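Lirnent Student Robotics Program – Support Desk
Ticket subject: Gripper opening width drops out during bottle task
Status: Resolved, monitoring
Opened: 6 December 2024
Project: Vistari (student manipulation project)
Equipment: hand-held grippers, Roven recording software

Reported problem

The student team reports that the opening width of one hand-held gripper falls to zero in the recorded file while the jaws are still apart. The fault affects the bottle task only. Of the 7 recordings submitted with this ticket, 2 contain the dropout. The remaining files show a continuous width reading from start to finish.

The team had already restarted the recording software and replaced the battery in the pack before contacting the desk. Neither step changed the result.

Initial response

The desk asked the team to confirm the following before any parts were exchanged:

Software version is the same on every pack in use.
Markers are flat, clean and fully attached at all corners.
The width calibration was run after the last change of jaws.

The team confirmed the first two items. Calibration had not been repeated after the jaws were changed at the start of December.

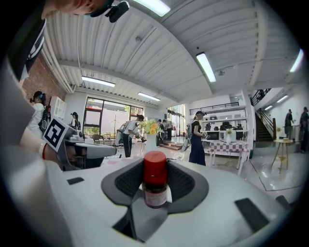 The bottle task places higher demands on the width reading than the block task, as the jaws must close on a small glass object and hold it upright by its sides. An error that passes unnoticed with a large block may be enough to spoil a bottle recording. Teams are reminded that calibration values do not carry over from one set of jaws to another.

Steps taken

1. Calibration repeated with the current jaws, fully open and fully closed. The stored closed value was found to be wrong and was replaced.
2. Test recording made with no object. Width reading continuous.
3. Test recording made with the bottle. One short dropout remained.
4. Log file reviewed. The Roven software was discarding readings that arrived late, and the limit in the settings file had been lowered by hand. The limit was restored to the program default of 2,000 milliseconds.
5. Bottle test repeated. No dropout recorded.

Cause

Two separate faults were present – an outdated calibration and an edited settings file. The second was not visible until the first had been corrected. The desk has no record of when the settings file was changed, and the team was unable to say.

Action required from the team

Repeat the bottle recordings that contain the dropout. The other files may be kept and submitted to the Nambiar server in the usual folder. Do not rename the faulty files; move them to the folder marked "hold" so that they can be compared with the new set.

Any further change to the settings file should be entered in the project log before recording begins.

Follow-up

This ticket will remain under monitoring for 7 days. If the dropout returns, reply to this ticket and attach the full log file – a screen capture of the width graph is not sufficient.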